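Products > Electrical Components > Trade Interviews

Search this site Enter part number or keyword Go

Buying springs for small switches: a talk with a workshop owner

27 January 2020, by the Ulow trade desk

The owner of Jositham has been winding small compression and torsion springs for switch makers for most of a working life. The shop is in Dornport, on the second floor of a building it shares with a printer. We asked what buyers get wrong when they send in an order, and the answer came quickly.

"They send me a drawing with the outside diameter and the free length and nothing else," the owner said. "I can make a spring to that. I can make a dozen different springs to that. What I need is the load at the working height."

Most of the shop's output goes into push-button and rocker switches. The standard material is music wire, with stainless for damp locations and phosphor bronze where the spring has to carry current. The owner would like to see fewer orders for the last of these.

"Bronze is fine if the current is low. If it isn't, the spring heats up, it relaxes, and then the contact pressure drops and it heats up more. Use a separate braid and let the spring be a spring."

The catalog now lists 227 stock sizes. Anything outside it is a custom run, and the smallest custom order on the books last year was for 61 pieces. The owner does not mind small runs but says the setup takes the same time either way, and the price has to show that. 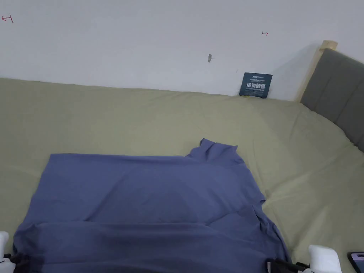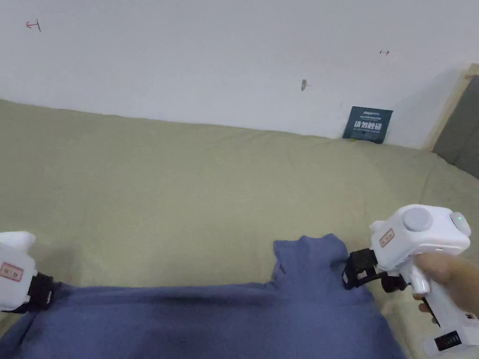 Xolalpa, which buys torsion springs from the shop for its panel switches, sees the matter of small runs differently and told us that a setup charge should be printed in the catalog, where a buyer can find it before asking for a quote. The owner has heard this before.

"They have a point. The trouble is that the charge depends on the tooling. If I already have the arbor, it's one price. If I have to grind a new one, it's another - and I don't know which until I see the drawing."

We asked about testing. Each batch is sampled on a load tester at two heights, and a report goes in the box. Cycle testing is done only on request. A recent order of 3,083 pieces for a rocker switch went out with cycle results, and the owner says more customers have been asking for them since last January.

Plating is sent out. Carbon steel springs that have been electroplated are baked afterward to drive out hydrogen, and the owner will not ship them without the bake record.

"I had 1,357 springs come back to me once, years ago. They were cracking in the customer's bins, with no load on them at all. The plater had skipped the bake. I paid for that lot and I changed platers."

On lead times, stock sizes leave the same week. Custom work takes longer, and plated custom work longer still. Buyers who need parts sooner can ask for plain stainless, which skips the plating step. Drawings can be sent as a PDF or on paper, and a sample of the old spring is welcome - even a broken one.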